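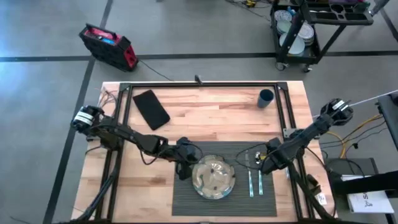 Last updated: 2021-10-07

The man from Flomarix said the well would be good for 209 years. Marina Christodoulou asked him how he had settled on the nine.

"It's in the survey," he said.

"Who did the survey?"

"We did."

She let him finish his coffee. Her neighbors in Potley had all signed by then, even old Shahram Tabrizi, who had once sent back a free calendar to see what the catch was. The offer was $1,369 a household, paid in October, for the right to draw water from under the hill. It was an odd sort of number. She thought somebody had picked it so it would look worked out.

"Tia Fothergill signed," the man said.

"Tia Fothergill bought a boat. We're sixty miles from the lake."

He laughed a little late and pushed the papers toward her. Page 25 had a line about "reasonable decline." She read it twice, then read it out loud to him. He said that was standard.

"Decline of what?"

"Well — levels. Generally."

Marina got up and ran the kitchen tap into a glass. She set it in front of him and went back to her chair. He looked at the glass and then at his watch.

"I could leave these with you," he said.

"You could," she said, and held the door. Then she called Shahram to ask if his check had cleared.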